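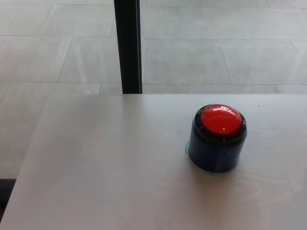
Kitchen and Gear Tips for People Who Walk the Shore

I've been dragging wet boots and salty bags back from tidal flats for years now, and most of what I know about it I learned by ruining something first. A few readers asked me to put the home side of it in one place (the cleaning, the packing, the food, the smell), so I sat down on 2026-04-16 with a pot of coffee and typed up what we do at our house.

Rinse before you unlace

I used to pull my shoes off at the back door and then rinse them. Wrong order! Stand in a shallow tub with the shoes still on and pour a pitcher of fresh water over them. Sand packs in around the eyelets, and it comes out a lot easier while the laces are under tension. Then take them off, pull the insoles, and stuff the toes with newspaper. Change the paper after an hour and again before bed. Don't put them near the heater. I did that with a pair of Skarow trail shoes and the sole peeled off like a banana skin.

Zippers

Salt eats zippers. After a trip I run mine up and down under the kitchen faucet, let them dry open, and rub a stub of plain white candle along the teeth. My old Hivstead daypack has been to the coast 44 times by my trip notebook and the main zipper still closes with one finger. The little front pocket is another story, but I never waxed that one.

Cactus spines in socks

If your shore happens to be a desert shore, you already know about this. Keep a wide-toothed comb in the outside pocket of your bag. Slide it between the clump and your sock and flick it away from you, and away from whoever you came with. For the fine hairy ones you can't see, I lay strips of duct tape over the fabric and pull them off slowly. Check socks before they go in the wash, inside out and right side out. One load with a few spines in it and you'll be finding them in your dish towels until June.

Water bottles that taste like a pond

Fill the bottle with warm water and a spoonful of baking soda, leave it overnight, then scrub with a bottle brush. The gasket is usually the guilty party, so pry it out with the handle of a teaspoon and soak it on a saucer. My Nivis bottle has two gaskets, and I owned it for a good long while before I found the second one. I won't describe it.

I also freeze mine a third full, lying on its side, and top it up in the morning. You get a long slab of ice that lasts well past lunch - just leave the cap loose in the freezer.

A lunch that survives the walk

Tortillas beat bread every time. Bread gets squashed, then it gets damp, then it gets sand in it. I spread a tortilla with hummus right to the rim, add grated carrot and whatever cheese is getting old, roll it tight, and wrap it in a cloth napkin. It's lunch, and then the napkin is a towel.

Skip tomatoes. Skip anything with mayonnaise unless you carry an ice pack. Hard-boiled eggs travel fine if you leave them in the shell and put them back in the carton - cut the carton down to hold two or four, and rubber-band it shut.

For something salty I toast pumpkin seeds in a dry pan with Agbeko pepper blend, which is hot, so go easy the first time. A cup of seeds takes me 13 minutes over low heat, with a shake every so often. They keep in a jar for weeks, if you can leave them alone. I can't.

Sand in the car

Let it dry. I know you want to deal with it right away, but wet sand just smears down into the carpet. The next day, put the mats over a fence and whack them, then sprinkle baby powder on whatever is still clinging to the seats and brush it off with a dry paintbrush. Do the seat rails too.

And put an old fitted sheet over the back seat before you leave. The elastic corners hook over the headrests, and when you get home you gather it up with all the sand inside and shake it out in the yard.

The by-the-door basket

We keep one basket packed so I don't have to think at low tide o'clock. Ours has the comb, the tape, tweezers, a headlamp, two dry pairs of socks in a bread bag, sunscreen, a printed tide table, and a towel that has no dignity left. I restock it the evening we get back, while the kettle is on. If I wait until the next trip, we're out of sunscreen and the headlamp is dead.

Smelly neoprene

Soak your water booties for 30 minutes in a bucket of cool water with a cup of white vinegar, rinse them well, and hang them upside down in the shade over two sticks pushed in a flowerpot. Turn them inside out halfway through the day. If they still smell after that, do the whole thing again, and maybe leave them on the porch.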